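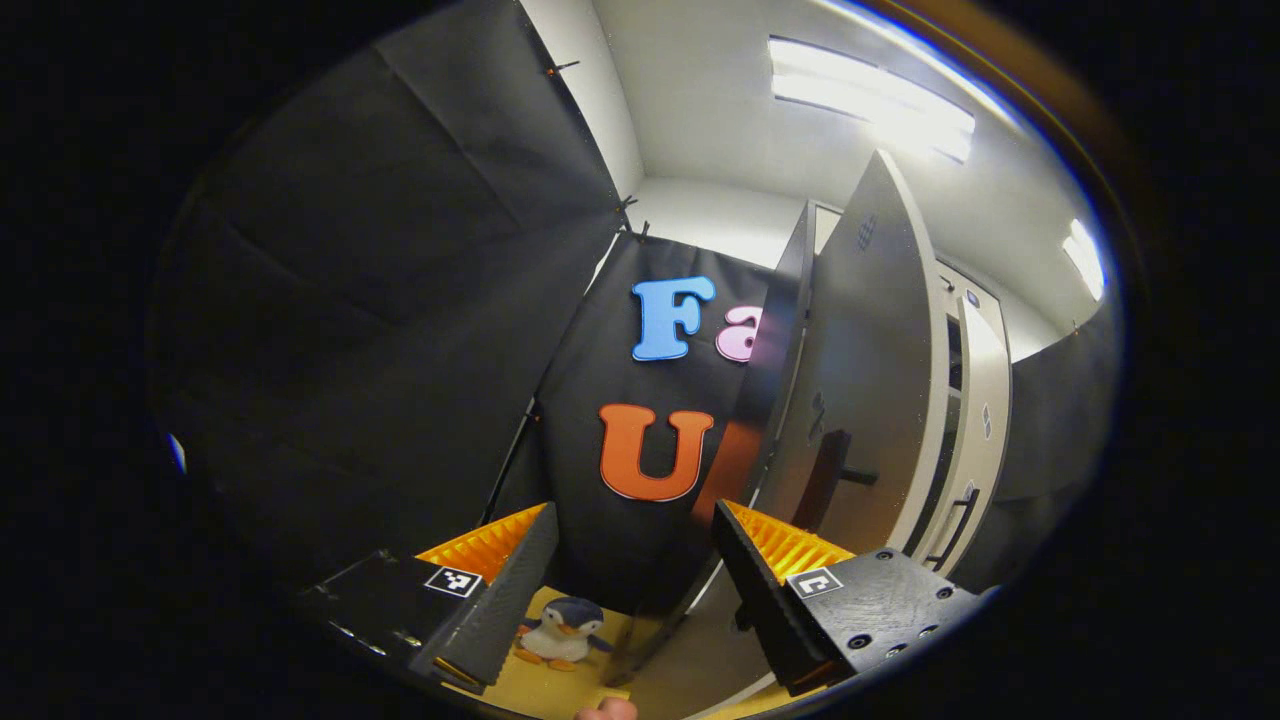 Penguin between the fingers, orange pads on both sides, 25th July.

Filed under: Robot Club, Grippers, Build Notes
4 min read

The club settled on a gripper task for the summer term, and I ended up with the fingers. Piret Raudsepp has the recording and the training side. These are my notes on the hardware so far, mostly so that whoever takes it over in the fall doesn't have to read the group chat.

The tool is hand-held. A person carries it, closes the fingers on the object, moves the object, and lets go. The camera on the tool sees roughly what a wrist camera on the arm would see, and we use the recordings to train the arm, which we call Bavus. We started in May with a plain two-finger design and are now on the third set of tips.

The first set was flat and hard. It held blocks well enough. It did badly with plush, because plush compresses and then rolls out sideways when the faces aren't parallel. Ours weren't. The printed parts had a small twist that I measured twice and still couldn't trace to one cause. My best guess is uneven cooling near the screw holes, where the part is thickest.

The second set had soft tips glued on. The glue let go after 23 grasps. I don't want to talk about the second set.

The third set has the angled black tips with a textured face, plus a ribbed orange pad along the inner top edge of each finger. The pads are separate parts, so a worn one can be swapped without reprinting the finger. Ridge spacing was a compromise. Closer ridges printed badly on the club machine, and wider ones let the fabric settle into the gaps and catch on release.

Each finger carries a square marker. The software finds both markers in the camera view and takes the distance between them as the opening width, so there is no encoder in the tool and one less cable. The weak point is glare. Under the ceiling lights in our room a glossy print washes out at certain tilts and the width reading jumps. Matte paper fixed most of it. For the rest, Piret wrote a filter that drops any reading that changes faster than a hand can move.

The lens is very wide, and straight things near the edge bend a lot. We calibrate for that before every session. If someone knocks the camera mount, we calibrate again. I have added a line on the checklist asking whether anyone knocked the mount, and people do answer it truthfully.

The target for the term is 500 recorded grasps across all objects. We have 346. Of those, 289 passed the checks, which means both markers visible the whole way through and no width jumps left after filtering. Most of the rejects are early ones, from the glossy markers. The penguin is the object I like best for testing. It is small and soft, and the head and the body don't squeeze the same way, so a bad approach angle shows up quickly.

Two things are still open.

Finger flex. At full squeeze the tips spread slightly, and the markers don't register it because they sit farther back. The reported width is then a bit too small. I could stiffen the body or correct for it in software. Stiffening adds weight, and people's wrists are already complaining after long sessions.

Pad wear. I have no useful numbers yet. I write the date on the back of each new pair and will look at them again when the recordings are finished.

The meet at Nimholm is still on the plan. The Echeverri team ran a similar task there last year with suction, on boxes only, so there isn't much to compare against. Soft toys are in the rules this time. I'll post the finger files once the flex problem is sorted, along with the print settings, including the ones that failed.

Recent posts
Notes on printing small screw holes
Sadside practice day: what broke
Matte or glossy markers, a short test
Bavus gets a new wrist plate
Cable routing, second attempt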